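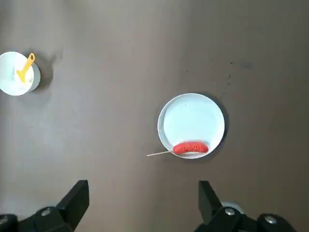

Does a printed feedback card deck do anything for a team that a regular one-on-one doesn't?

It gets the quieter people to bring up topics they would normally leave alone, and it gives the manager a starting point other than the project list. It won't replace the one-on-one, and a team that never meets will get very little out of it.

Home | Reviews | Meetings | Managing People | Contact

Skorkico Team Feedback Deck: Review
By Gilberto Lozano
5 min read

I manage a support team at Ospina, mostly people who answer customer email and a couple who train new hires. We bought the Skorkico deck in March and have used it in team meetings and in one-on-ones since then. I paid for it out of our training budget and have no connection with the company.

What you get

The deck is a box of question cards, a folded guide and a pad of note sheets. The cards are sorted into five groups: daily work, meetings, giving feedback, taking feedback, and conflict. Each card has one question on the front and a follow-up on the back. A typical one from the meetings group asks, "What did you leave out of the last meeting?" and the back asks what it would have taken for you to say it.

The guide is short and clear. It tells you to draw one card, give everyone two minutes to write, then go around the table. The person running the session answers last. I would keep to that rule. The one time I answered first, everyone after me gave a version of my answer.

How it went

The first session was stiff. People wrote one line each and read it out. By the third session they were talking to each other instead of to me, and we started running over the half hour I had set aside. We settled on one card every other week, at the start of the regular meeting. Twice a month is enough. When I tried it weekly, people were tired of it within a month.

The daily work cards were the most useful. One of them asks which message you have to read twice before you understand it. Four people named the same shift handover note, which I write. I changed it to a short list with the open cases at the top, and the questions I used to get every morning mostly stopped.

The conflict cards are harder to use. Some of them ask people to describe a disagreement with someone who may be sitting in the room. The guide says to agree on ground rules first but doesn't suggest any. I moved that whole group to one-on-ones, where they work well enough if you send the question a day ahead.

In one-on-ones I let the other person pick from three cards. About half the time we drop the card after a few minutes and talk about something else, and I count that as fine.

Problems

The note sheets are too small. There are 200 in the pad, so they will last, but you can fit maybe three sentences on one and there is no line for a date. We switched to ordinary notebooks.

The cards repeat themselves. In the giving feedback group I pulled out several that ask the same thing in slightly different words. If you draw at random you will notice it by the second month.

There is no version for remote staff. We have one person who works from home, and I read the card aloud and typed it into the chat for her. It was workable but clumsy, because she couldn't see the follow-up until I typed that too. Skorkico sells a slide version separately. I think it should be in the box.

The box lid doesn't stay shut in a bag. I use a rubber band.

Compared with the others

Before this we used the Fuvdale workbook, which has everyone score their own listening and speaking and then total it up. People liked seeing the score and then forgot it. Nothing in the book tells you what to do with a low number. If you are training new supervisors one at a time, it is still a decent choice, and it costs less.

I also borrowed the Rikudwood meeting kit for a few weeks. It has a timer, role badges and a thick binder. It is built for larger groups and takes about twenty minutes to set up, too long for a team like mine. The timer is good.

Who should buy it

Buy the Skorkico deck if you have a small team that meets in person and a manager who is willing to hear some complaints. Skip it if your team is mostly remote, or if you already have a regular slot where people speak up. For a new team I would wait until everyone has worked together for a month or two.

I would buy it again, though I'd ask for fewer cards and bigger note sheets. We still have most of the conflict group left to get through.

Get new reviews by email. Enter your address to join our newsletter. You can unsubscribe at any time.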